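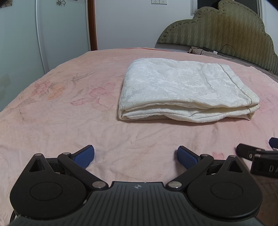

Figure 1. Hand-held gripper with blue finger pads, open in front of a folded quilt. A second gripper is at right.

Automating the Linen Round: Effects on Housekeeping Work at a Serviced Accommodation Operator

Dalva Vasconcelos and Wellington Miranda
Supervised project, final report

Shared 6 times | 2 comments

1. Background

Denda operates 60 serviced units in Cluvisham. Each unit is made up by a housekeeper working alone, to a written standard covering bed, bathroom and kitchen. The company is considering automated handling of folded linen, beginning with quilts and blankets, and has asked for an assessment of how the work would be reorganized. Section 3 deals with the handling task. Section 4 deals with the staff.

2. Method

We recorded 300 handling episodes with hand-held grippers. Housekeepers held the tools and performed their normal tasks: picking up a folded item, moving it, opening it or squaring it on the bed. Two-handed episodes used a gripper in each hand. The recordings were labelled with software from Skaria. Interviews were held with six housekeepers and two shift leads, all during paid hours.

3. Handling task

A folded quilt presents several layered edges to the gripper. Selecting the outer fold moves the item as a block; selecting an inner layer begins to open it. Housekeepers distinguish the two by touch through the fingertips, and reported that this information is largely lost through the tool. Most changed their approach angle to compensate.

Bedspreads were a second source of error. Where the item rests on a soft, wrinkled cover, a low approach tends to pinch the cover as well. Printed covers also made the lower edge of the item harder to label. Objects left near the mattress, such as charging cables, must be cleared beforehand, and this step remains manual in every scenario we considered.

4. Effects on staff

Under the proposed arrangement a housekeeper would prepare the room, start the linen unit and inspect the result. Lifting would decrease. Walking would not, as units are spread over two floors. Four of the six interviewees expected to be assigned more rooms per shift. Both shift leads considered inspection to be skilled labour that the current pay grid does not recognize.

5. Recommendations

Room quotas should be held constant during any trial. Inspection should be entered as a separate task in the Lacerda rostering system, with its own time allowance. Episodes in which a housekeeper intervenes should be logged by cause, and the log should be open to staff.

Back to top | Contact the authors | © Vasconcelos and Miranda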